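What's All That Stuff On A Desk?

A fast guide for curious people aged seven and up. Grab a biscuit, off we go.
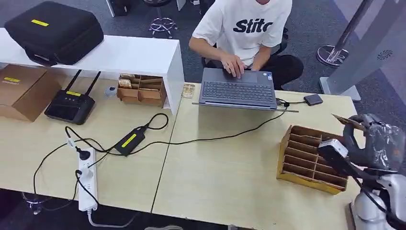
Desks look boring. They're not! A working desk is a bit like a tiny town. It has roads (cables), a power station (the plug bit), a post office (the router) and lots of little houses where things live. Once you know what each bit does you can look at any desk and work out what's going on.

Let's start with power.

THE POWER STRIP

One socket on the wall. Loads of things that want electricity. Problem! So people use a power strip — one plug goes in the wall, and a row of sockets comes out the other end. Some are white, some are black, some have a little switch with a light in it.

The desk at the top has its power strip lying right on the desktop, with two black plugs in it. Lots of people put theirs on the floor instead. Then they have to crawl about under the desk like a badger every time they need to plug somthing in.

Safety bit, read this properly:
Never plug one power strip into another power strip.
No drinks next to it. Not even water. Especially not squash.
Don't poke anything into the holes. Ever.
If it feels hot or smells funny, tell a grown-up straight away.

THE BLACK BRICK

You've seen one of these. A chunky black lump in the middle of a laptop cable. It's called a power adapter, and grown-ups trip over them a lot.

What's it for? Electricity from the wall is too strong for a laptop. In Britain it comes out at 230 volts. A laptop wants a lot less, often just 19 volts. So the adapter takes the big push and turns it into a small push. It also changes the kind of electricity. Wall electricity wiggles back and forth really fast, laptop electricity goes one way only, like a one-way street.

Adapters get a bit warm while they work. Normal! But they need air, so don't bury one under a cushion.

THE ROUTER

A box with lights, and often with antennas sticking up like a beetle. Ours is black with two antennas, and it lives underneath a shelf.

A router passes messages. You want to watch a video about otters. Your laptop shouts "otters please!" using radio waves. You can't hear or see radio waves but they're zooming through the room right now. The router catches the shout, sends it off down a wire to the internet, and when the otters come back it sends them to the right laptop. Not your sister's laptop. Yours.

Radio waves go through wood and cardboard pretty easily. Thick walls and metal are harder. So if the wifi is rubbish in your bedroom, try counting the walls between you and the router.

THE EXTERNAL DRIVE

A small flat box on a short cable, plugged in the side of the laptop. Looks like nothing much. Inside there's a huge amount of room for pictures, films, homework, whatever.

How much? Storage is measured in bytes. 1,000 bytes make a kilobyte. 1,000 kilobytes make a megabyte. 1,000 megabytes make a gigabyte, and 1,000 gigabytes make a terabyte. Plenty of drives hold a whole terabyte! My own drive has 3,437 photos on it and it's nowhere near full. (Too many are of my lunch.)

Rule: don't yank it out while it's busy. Click "eject" on the computer first, then unplug. Otherwise files can get scrambled.

THE BRIDGE SHELF

Clever one, this. A shelf with legs that stands on top of the desk, so there's a space below and a space above. Two layers! On ours there's a hard black case with a zip on the top layer, and underneath there's the router, a cardboard box and a little cardboard tray with dividers.

Hard cases are for stuff that hates being squashed. Trays with dividers are for tiny stuff that loves to escape.

THE SLOTTED RACK

Like a toast rack, but for flat things. The slots stand side by side and each one holds a card or an envelope or whatever you've got, standing up on its edge.

Why not just make a pile? Because the one you want is always at the bottom of a pile. Always. In a rack you can pull out any card and the others stay put.

LABELS

Did you spot the yellow ones? There's one on the adapter, one on the router, one on the cardboard box and one on the zip case. Labels save loads of time, mostly with cables and adapters, becuase they all look the same once they're in a drawer.

TRY IT: MAKE A DESK TOWN

You need:
A shoebox lid
Thin cardboard
Safety scissors
Sticky tape
Yellow paper for labels
40 minutes, maybe more if you're fussy

1. Cut two strips of cardboard as long as the lid and four strips as wide as it.
2. Cut slits halfway through wherever the strips will cross.
3. Slot them together so they make a grid. Wobbly is fine.
4. Drop the grid into the lid. Tape the corners.
5. Sort your bits. Rubbers, paper clips, beads, the odd Lego head.
6. Label every section. Give your town a name if you like. Mine's called Ninduston.

Too easy? Make a bridge shelf as well. Two small boxes for legs, a strong bit of card across the top. See how many books it can hold before it sags.

WORDS TO KNOW

Adapter — changes wall electricity into the sort a laptop can use
Antenna — the sticky-up bit that sends and catches radio waves
Byte — a tiny piece of computer information
Router — passes messages between your gadgets and the internet
Volt — how we measure the push of electricity

Next up: what's inside a keyboard? (Crumbs, mainly.)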